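Payout account checks change in May

Sernen will verify each new payout account with 2 small deposits.
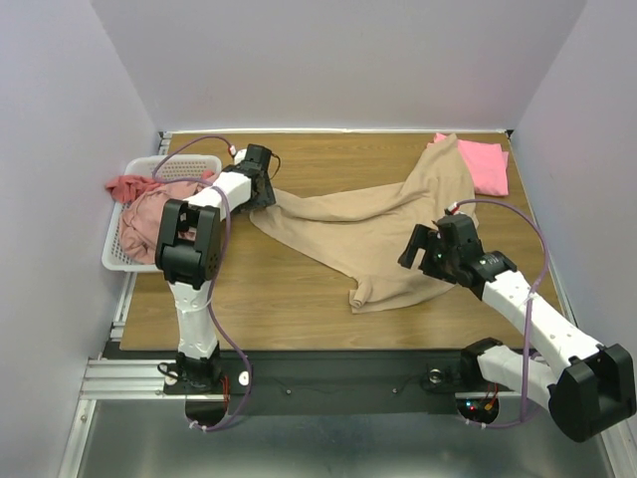
Enter both amounts on the Payouts page by Saturday. Accounts left unverified stay on hold.

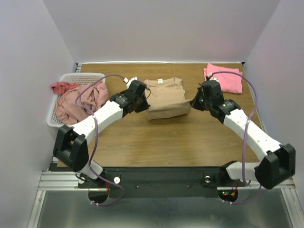 Tan shirt, folded

The limit before verification is $1,445 per seller.

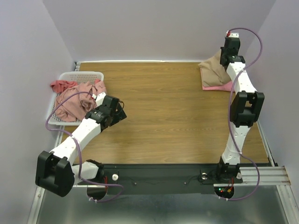
Fees and refunds

The deposits are reversed within 11 days. No fee applies.

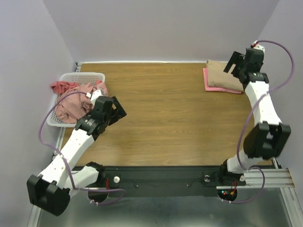 Tõnu Mockus asks whether joint accounts need a second check. They do not, if the bank lists both names.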